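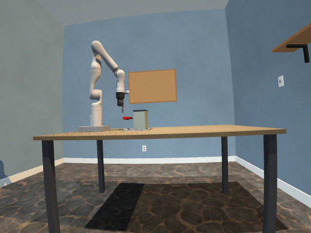

## Oiling a tired old table

If you've picked up a second-hand table and it's looking a bit grey and thirsty, don't panic, a weekend of pottering will bring most of them back. I did ours in October with the back door open and the radio going, and enjoyed it far more than I expected to!

**What you'll need**

- Sandpaper, 120 and 240 grit
- A tin of Brostuvix hard wax oil (mine was 399 mL, with plenty left over)
- Lint-free rags, old T-shirts are lovely for this
- A mug of tea

**What to do**

1. Wipe the top with warm water and a drop of dish soap, then let it dry overnight.
2. Sand with the 120, always following the grain. Go gently near the edges, where it's easy to round things over (ask me how I know).
3. Repeat with the 240 until it feels silky, then vacuum up every bit of dust.
4. Rub in a thin coat of oil. Thinner than you think! Leave it 15 minutes and buff off whatever's sitting on top.
5. Wait 12 hours and do a second coat the same way.

Lay your oily rags flat outside to dry, never scrunched up in the bin, as they can heat up and catch fire on their own.

Keep hot mugs off it for a week. If the colour still looks patchy after that, a third coat usually evens it out.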